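3.2 Storage walls and the retrieval of hand tools

Shared workshops differ widely in how hand tools are put away. In the sites reviewed for this study, tools were kept in drawers, in lidded bins, or on open wall panels with hooks. The literature on small workplaces treats the choice mostly as a matter of floor area, and wall storage is recommended where benches already take up most of the room. Less has been written on how the choice affects the time a user spends looking for a tool, or the rate at which tools are returned to the place they came from. The present section deals with these two measures. Theft and loss are treated in Section 5.

Two sites were used. The Drudora workshop is open to members at all hours and has no fixed staff. The Ukitz workshop is attached to a vocational program and is supervised during teaching periods. Both hold a similar range of tools, and both had used drawer cabinets before the study. At each site, one half of the stock was moved to perforated wall panels while the other half stayed in drawers. The halves were exchanged in December so that each tool was observed under both conditions.

Retrieval time was taken from the moment the user left the bench to the moment the tool was in hand. Trials in which the user stopped to talk, or in which the tool was already in use elsewhere, were removed before analysis. This left 468 valid trials. Return accuracy was scored at closing time on a simple basis: a tool was either at its assigned place or it was not. A tool hung on a neighboring hook was scored as misplaced, a strict rule that lowers the figures for wall storage more than those for drawers, where a whole compartment counts as one place. 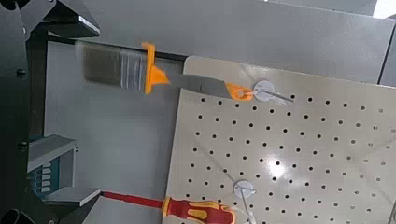
Hook spacing was held constant within each site. Earlier work by Tang (Yuk-lan Tang, unpublished thesis) suggests that users read a wall panel by the outline of the tool and pay little attention to labels, provided that neighboring tools do not overlap. We therefore left a clear gap on both sides of every tool and set the longest handles at the outer columns. Painted outlines were used at Ukitz only. The members at Drudora had asked that the panels remain unmarked so that the layout could be changed later, and this request was followed.

Fig. 2. Median retrieval time by storage type and site. Bars show the interquartile range. Drawer trials are shown on the left of each pair. Trials with interruptions are excluded.

Retrieval was faster from panels than from drawers at both sites (Fig. 2). The difference was larger at Drudora, where many users visit rarely and have no settled memory of the drawer order. At Ukitz the advantage was present in the first weeks and then narrowed as students learned the cabinets. It did not disappear. Tools used every day showed almost no effect of storage type, and most of the overall difference comes from items that are seldom needed, such as thread gauges and offset screwdrivers.

Return accuracy followed a different pattern. Painted outlines appear to matter more than the panel itself — at Ukitz, misplaced tools became uncommon under the panel condition, while at Drudora the unmarked panels did no better than the drawers. Several members reported that they hung a tool on the first free hook when the original position was unclear. The two effects cannot be fully separated with the present design, as marking was not varied within a site.

Mounting height was a further limit. The top row was placed by the same rule at both sites, and shorter users were slower on that row. The retrieval times given here are not corrected for this. A panel with fewer rows and more columns would avoid the problem where enough wall is available, although neither site could offer it.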